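工場・倉庫の相談室 > 薬品・油の取り扱い > 吸着材・漏洩対応

「どの薬品にも使える」吸着マットを信用していいのか

投稿日 2018年3月24日　閲覧 1,681

部品洗浄の裏方

金属部品の洗浄と簡単な表面処理をしている小さな工場で、設備と安全の担当をしています。担当といっても専任ではなく、現場仕事の合間です。

置いてあるのは、切削油と作動油がドラムとペール缶で何本か、アルカリ系の洗浄剤、希硫酸、それから少量の次亜塩素酸ナトリウム。洗浄剤と酸は別の棚に分けてあります。これまで漏洩対応の備えといえば、ウエスの箱と、いつ買ったか誰も覚えていないおがくずの袋でした。さすがにまずいということで、会社から吸着材を入れ替える予算がつきました。

相談したいのは、出入りの業者が持ってきたTrorkellというグレーの吸着マットのことです。カタログには「油・水・酸・アルカリ、あらゆる液体に対応」「5年間交換不要」と大きく書いてあります。値段は1枚573円で、切り売りはなく、まとめ買いしても下がらないと言われました。油専用の白いマットに比べるとかなり高いです。

営業さんは「種類を分けるとどうせ現場で取り違える。1種類にしておけば考えなくて済む」と言います。理屈はわかるのですが、都合がよすぎる気がします。試験データはあるかと聞いたところ、水と鉱物油の吸収量の表だけ出てきました。酸とアルカリの欄には丸印がついているだけで、濃度も時間も書いてありません。次亜塩素酸については「たぶん大丈夫です」。この「たぶん」で引っかかっています。

もう一点、同じ業者からDrivaという中和粉末もすすめられています。酸にかけると色が変わって、中和が済んだことがわかるそうです。マットと粉を両方置くべきなのか、片方で足りるのかも判断がつきません。

上司は「万能ならそれでいいだろう」と言っていて、このままだと来月の締めで決まってしまいます。使ったことのある方、良いことも悪いことも教えてください。できれば売る側でない方の話が聞きたいです。

補足です。床はコンクリートに塗装、洗浄場の横に側溝があって、その先は自社の排水ピットにつながっています。雨水桝は建屋の外で、搬入口のすぐ脇です。夜間は無人になります。

灰色のバケツ

うちはTrorkell使ってますよ。普通に吸います。油も水も吸うし、酸は試したことないけどカタログに書いてあるなら大丈夫じゃないですか。あまり細かく考えても漏れるときは漏れるので、とりあえず買っておけばいいと思います。

おがくずは早めに捨てたほうがいいです。虫がわきます。

ドラム缶の横

上の方の「カタログに書いてあるなら」には賛成できません。丸印は試験結果ではないです。

私は塗料と溶剤を扱う会社の資材購買に長くいて、今は小さな化学品倉庫の管理をしています。吸着材を売る立場ではありません。そのかわりメーカーの技術者でもないので、化学の細かいところは割り引いて読んでください。

「万能」という言葉から片づけます。グレーのマットの多くは、ポリプロピレンの不織布に界面活性剤で処理をして、水系の液もなじむようにしたものです。油専用の白いマットは、その処理をしないで水をはじくようにしてあります。つまり「万能」は、たいてい「油も水も吸う」という意味で使われています。酸やアルカリにも、というのはそこから一歩先の話で、濃度と温度と接触時間が書かれていなければ、買う側には何の約束にもなっていません。

薬品用として別に売られているマットがあるのは、商売のために色を変えているだけという面も、正直なところ少しは疑っています。昔、色違いの中身がほとんど同じに見える製品を並べられたことがありました。ただ、薬品用のほうは薬品ごとの適合表がついてくることが多く、私はその表にお金を払っているつもりでいます。表のない薬品用なら、グレーと同じ扱いにします。

業者に出してもらうものを書いておきます。自分のところのSDSを先に渡して、「この製品名、この濃度のものに使えるか」を紙で回答させてください。口頭は記録に残りません。メールでも構いませんが、営業さん個人の感想でなく、メーカー名の入ったものを求めます。次亜塩素酸ナトリウムは酸化性があるので、必ず名指しで聞いてください。硫酸も、今は希釈品しかなくても、原液を受け入れて自社で薄めているなら原液のほうで聞く必要があります。

返事が来なかったら、それが返事です。私なら買いません。

「5年間交換不要」も、何を保証しているのかよくわからない文句です。未開封で暗い場所に置いた場合の話なのか、現場の壁に吊るした状態なのか。保証書があるのか、交換してくれるのか。そこまで聞くと、だいたい声が小さくなります。

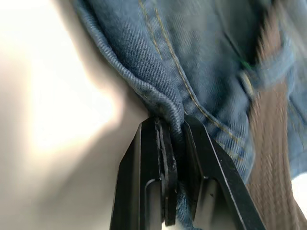 壁に吊るしたままの吸着マットは、いつ買い替えればいいのでしょうか。

年数で決めるより、状態を見て決めるほうが確かです。袋が破れている、ほこりや油を吸っている、日光が当たって繊維が粉を吹いている、湿っている、このどれかに当てはまれば替えます。どれにも当てはまらず、保管条件がメーカーの指定の範囲なら、そのまま置いておいて構いません。購入時期だけは袋に油性ペンで書いておくと、次の担当が迷いません。

次に、1種類にまとめるか、分けるかの話。

営業さんの言う「現場で取り違える」は、私も起きると思います。だからといって1種類で全部まかなう方向に進むのは、私は反対です。取り違えが怖いのは酸と次亜のところであって、油のところではありません。置き場所で分ければ、考えなくて済む度合いはほとんど同じになります。油のドラムの横には油専用だけ、薬品棚の横には薬品用だけを置き、相手側のものは手の届くところに置かない。質問者さんの工場は棚がもう分かれているようなので、やりやすいはずです。

油専用を混ぜておきたい理由はもう一つあります。外の雨水桝です。搬入口で油をこぼして雨が降っていたら、グレーのマットは雨水を先に腹いっぱい吸います。水をはじく白いマットなら油のほうを拾ってくれます。雨の日に荷受けをしない会社はないので、搬入口の備えは白にしておいたほうがいいです。値段も安い。

それから、吸着材より先に買うべきものがあると思います。桝のふたです。床に広がった液は、掃除が面倒なだけで済むことが多い。桝に入った液は会社の外の話になります。うちの倉庫ではPundportという、べったり貼りつく樹脂のシートを桝の横の箱に入れています。悪くはないですが、これもカタログどおりではありませんでした。「凹凸のある面にも密着」とあるのに、グレーチングの縁が浮いているところでは水が回ります。土のうを重しに足して、どうにか使えるようになりました。買うなら自分のところの桝の寸法を測って、水を流して試してからにしてください。貸し出しの見本を断る業者なら、他を当たったほうがいいです。

側溝のほうは自社のピット行きとのことですが、そのピットの先がどうなっているか、図面で見たことはありますか。前の勤め先では、閉じていると全員が思っていたバルブが開いていました。夜間無人ならなおさら、マットの枚数よりバルブの位置のほうが効きます。

処理のことも予算に入れておいてください。吸ったマットは、吸った液と同じ性質のゴミになります。酸を吸ったものと油を吸ったものと次亜を吸ったものを、同じ袋に入れてはいけません。特に酸と次亜は混ざると塩素ガスが出ます。「1種類にしておけば考えなくて済む」のいちばん危ないところはここで、同じグレーのマットが何枚も床に落ちていたら、どれが何を吸ったのか見た目で区別がつかないのです。引き取りの条件は処理業者と自治体で違うので、契約している処理業者に先に聞いてください。

Drivaの中和粉末は、長くなるので短く。私は使ったことがありません。同じような色の変わる粉は使いました。色は変わりましたが、表面だけ変わって下が酸のまま、ということがありました。混ぜてからpH試験紙で確かめるのが前提の道具だと考えています。濃い酸では発熱も泡立ちもするので、慣れていない人が一気にかけるのは勧めません。次亜にかけていいかどうかは別問題で、酸用と書いてある粉を次亜に使うのは、メーカーの回答が出るまでやめておくべきです。アルカリの洗浄剤に使うものでもありません。

上司の方には、「万能かどうか」でなく「次亜に使えるという紙が出るかどうか」で決めたいと言ってみてはどうでしょう。そのほうが話が早いと思います。

洗い場の古株

少しだけ書きます。上の回答でほとんど足りていますが、枚数の話が出ていないので。

カタログの吸収量は、浸けて引き上げた直後の値であることが多く、床にこぼれた液を拭く使い方ではそこまで吸いません。うちで作動油をこぼしたとき、計算では足りるはずのマットが足りず、結局2倍使いました。油が冷えて粘っていたせいもあるし、踏んだところが先に飽和して周りに回らなかったせいもあります。冬場に使う可能性があるなら、カタログの数字から割り出した枚数では心細いです。

ドラム1本が倒れたときに、全部吸わせようと考えるのもやめたほうがいいです。そんな枚数を買ったら予算が飛びます。土手になる筒型のもので囲って広がりを止め、たまった分は耐薬品のポンプかひしゃくで空の容器に戻し、残りをマットで拭く。マットは最後の仕上げの道具だと思っています。ただし溶剤のように引火するものは話が別で、普通の電動ポンプを持ち出したら事故になります。質問の内容にはなかったので深入りしません。

筒型はConceiçãoのものを使っていました。今は違うメーカーです。最初のロットは良かったのに、次に買ったら中の詰め物が端に寄っていて、真ん中がへこんで液が抜けました。クレームを入れたら「使用前にならしてください」と言われました。説明書にはひとこともありません。届いたら1本は必ず開けて床に置いてみることです。

保護具も予算に入っていますか。手袋と保護メガネのない漏洩キットをよく見かけますが、あれは誰がどうやって使うつもりなのかと思います。手袋も「耐薬品」と書いてあるだけのものは、マットと同じで、何に対して耐えるのか聞かないとわかりません。薄手の使い捨てを濃い酸に使わせないでください。

部品洗浄の裏方

皆さんありがとうございます。質問者です。

業者に、うちのSDSを添えてメーカーの回答を文書でもらえるかメールしました。返事は「確認します」だけで、まだ中身は来ていません。Trorkellの酸とアルカリの丸印については、濃度の根拠があるのかどうかも一緒に聞いています。

ピットの図面は探したら出てきましたが、バルブが載っていません。現物にはバルブがあります。開閉の表示が消えていて、どちらに回せば閉まるのかもわからない状態でした。これは吸着材より先に直します。

搬入口は白いマットにして、桝のふたは寸法を測ってから見本を借りるつもりです。573円のグレーをまとめて買う案は、ひとまず止めてもらいました。上司には「紙が出てから」で通りました。粉のほうは保留にしています。

灰色のバケツさん、おがくずは本当に虫がわいていました。処分します。

ドラム缶の横

バルブの件、見つかってよかったです。表示を書き直すときは、実際に水を流して閉まることを確かめてから書いてください。前の表示が正しかったとは限りません。

メーカーの回答が5月になっても来ないようなら、薬品用だけ別の会社から少量で取ることもできます。次亜を置いている棚の横が空のままのほうが困るので、そこだけは待たずに進めたほうがいいと思います。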